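Can a machine put your kitchen away yet? I went to find out

December 17, 2022

I've been promised a robot that does the dishes since I was a kid, so when Amholm said I could come by and see how its household chores project is going, I had my coat on before I'd finished reading the email.

The short version – not yet, but it's closer than I thought. The project started in July, and the idea is pretty simple. People do ordinary chores using hand-held grippers in place of their fingers, over and over, and the software learns from the recordings. So far they've got 1,859 of them, all pick-up-and-put-down jobs with boxes, bottles, tubs and the like.

Rogelio Manalastas runs the sessions, and he let me have a go. I was terrible! You don't notice how much your fingertips do for you until you've got a pair of jaws out there instead, and I dropped a cup 2 times before I got it onto a shelf. (It was plastic, thank goodness.)

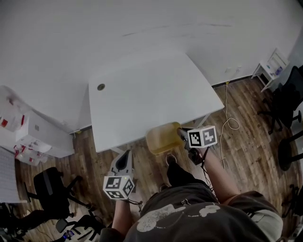
An amber plastic container, held by its white handle in the right-hand gripper. Photo: Editz

Handles are a big deal, according to Manalastas. "Give it a handle and we're happy," he told me. "Give it a wet sponge and we all go get coffee." Bags are bad too, and so is anything folded. Laundry, which is the one I'd pay real money for, is still way off.

I asked about shops, because my sister stocks shelves and wanted to know if she should worry. Amholm wants to try a shelf-filling job next, and the plan is to record 300 more sessions for that alone. Manalastas figures a good stocker would still beat the machine easily, and he wouldn't guess for how long.

They're taking sign-ups for people who'd like to come in and do chores with the grippers in the new year. I put my name down, cup or no cup – I want another shot at that shelf.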